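Stundgate laundry corner: progress report for July

To the Clarell small grants desk

Your grant was for helping people at Stundgate dry and put away their own clothes, and we can report that clothes are being dried. Putting away remains an ambition. We have spent 72 per cent of the money, chiefly on the chrome rack, hangers and more clothespins than seemed decent at the time.

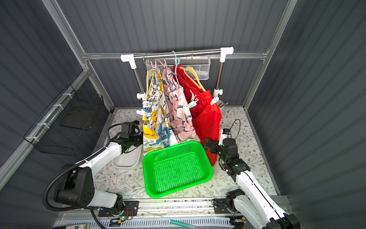
Attendance reached 78 visits, up on the previous quarter, with Monday mornings the busiest. Rosmont has asked for the same set-up, and we have sent them our shopping list with the mistakes taken out.

Shorts are still the hard part. They twist, they slide off the hanger and they end up in a bundle – the practice sheet now gives them 4 steps of their own.
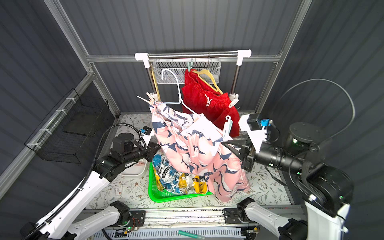

The hanger order from Tefera came 3 weeks late, so the folding sessions move to next quarter. We would like to carry the unspent money over to cover them, and will send a revised budget with the next claim.
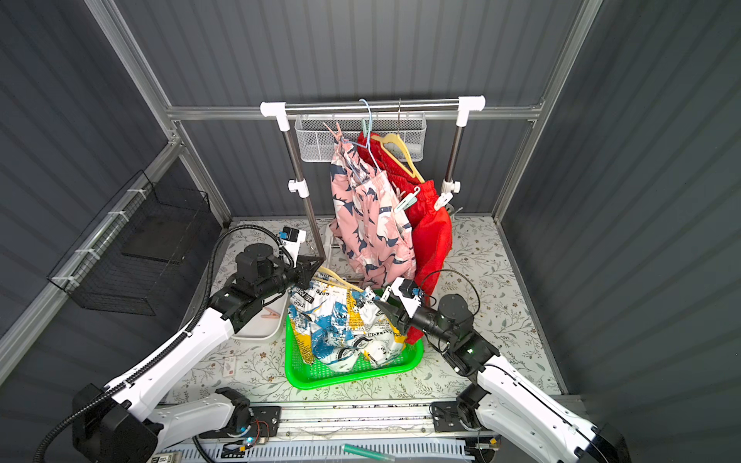
Pink and red garments at the rack, with the green basket in use on the floor.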